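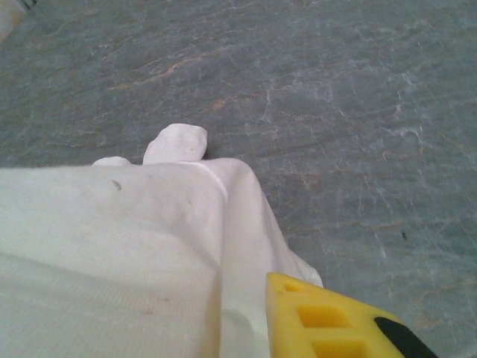 Vy Ung has said, in writing and more than once, that a hill does not get flatter because someone at the top of it is playing the accordion. Skisard Trail Running has read her letters and is going ahead with the accordion.

Registration opens in May for the Skisard Overnight, a trail race run in 38-mile loops until the legs or the snacks give out. New this year is live music at the Hayashi Ridge aid station, where runners have until now been greeted by a folding chair and some warm cola.

The ridge stands at 2,889 feet. Most of the field gets there between 1 a.m. and 4 a.m., an hour at which few people are choosy about entertainment. The musicians will play in shifts until sunrise and have agreed to take requests, within reason. "Within reason" covers most polkas.

"Last year I talked to a tree stump for a good part of the second loop," said race director Tín Lưu. "It was a decent listener. I still think we can do better for our runners."

Other changes are less noisy. The field has been capped at 800, down from the 1,017 who started last year and who met, all at the same moment, at a gate built for one cow. The gate has been widened. Drop bags will now be sorted by bib number instead of by color, after a year in which most of them were black.

Runners who would like to suffer in peace can take the signed bypass below the ridge. It skips the music and adds a climb. Ung has already asked for a map of it.

Entrants must carry a headlamp, a spare headlamp and a jacket. Headphones are still not allowed after dark. Pacers may join from the second loop on and must carry their own food.

Entry details and the full gear list will be posted on the Skisard website when registration opens. Song requests may be sent to the race office, one per runner.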